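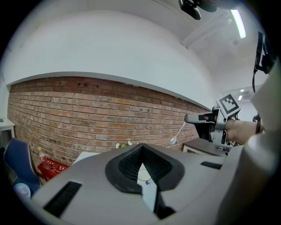 Search this list
Enter keywords Go

Re: Brudden water rates

> The Mirkden plant already costs us 1560 a month. Pumeck says
> its new meters will cut leaks and pay for themselves in 3 years.

Pay for themselves how? I read the Pumeck handout twice and found no leak numbers in it, only a price: 174 per house. Gebreyes got the same pitch and their rates still went up. I'd want to see five years of their bills before I vote for this on Monday.

Comments

Same handout here. Page two is mostly a map.

My old meter works fine.

Does the 174 include the install?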